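Search this site
Search
All guides

How to choose and fold a die-cut postal box for small orders

A die-cut box is supplied flat and folds into shape without tape on the base. It suits small sellers who send books, soap, candles, ceramics and similar goods in low volumes. This guide covers measuring, ordering, folding and closing. It assumes single-wall board.

Measuring the contents

Wrap the item first, in whatever it will travel in, and measure it wrapped. Take the longest side as the length, the next as the width and the shortest as the depth. Press the wrapping lightly while measuring, as it will compress in the box.

Suppliers quote internal or external sizes, and many listings do not say which. Postal charges depend on the external size; the fit depends on the internal one. On the board used for the worked figures below, the difference was 3 mm on each wall. Where a side wall is rolled over and doubled, allow for it twice.

Worked figures: a wrapped candle tin measured 143 mm by 118 mm by 69 mm. Adding clearance on the length only gave a box of 150 mm by 120 mm by 70 mm internal. The nearest stock size from Rollstead was deeper by 15 mm, and the gap was taken up with a folded pad of tissue.

Choosing the board

E flute is thin, folds sharply and prints well. B flute is thicker and resists crushing better, but the creases are stiffer and the tabs need more force. For anything under a kilogram E flute is normally enough. The Fana range is E flute throughout; Zusteren sells both and marks the flute on the outer pack, not on the box.

Check the direction of the flutes before ordering a large quantity. They should run vertically in the tallest walls. A box with flutes running along the wall will bow when stacked.

Storing flat stock

Keep blanks flat, under a light board, away from outside walls. Board takes up moisture from the air and the creases soften. Stock kept in an unheated garage over winter folded badly by May and was used for void fill. 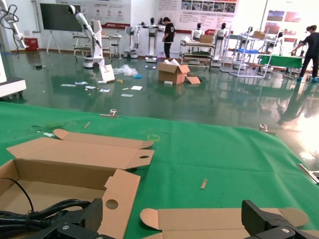
Folding

1. Lay the blank with the printed face down and the lid furthest from you.
2. Bend every crease to a right angle and release it. Work from the base outwards. Skipping this step is the usual cause of torn corners.
3. Raise the front and back walls and turn their corner flaps inwards.
4. Raise each side wall and roll its outer half over the corner flaps.
5. Press the feet of the rolled wall into the slots in the base. They should click or at least hold without pressure. If a foot will not enter, the corner flap behind it has slipped; unroll the wall and reset it.
6. Fold the lid ears inwards, close the lid and tuck the ears between the front wall and the contents.

With practice, a run of 18 boxes can be made up before packing starts – but made-up boxes take a lot of shelf space, so fold only what will go out that day.

Closing and labelling

One strip of paper tape across the front edge is sufficient. Place the label on the lid, clear of all creases, and do not wrap it over an edge. Barcodes that cross a fold often fail to scan.

Comments (3)

mossandwick
Step 2 fixed my torn corners. I had been going straight to the side walls.

T.
Mihăilă boxes have the slots cut slightly tight. Running a butter knife through them first helps.

parcelshelf
Is there a version of this for double-wall? The creases on mine will not hold at all.

Contact us | Copyright, all rights reserved | Back to top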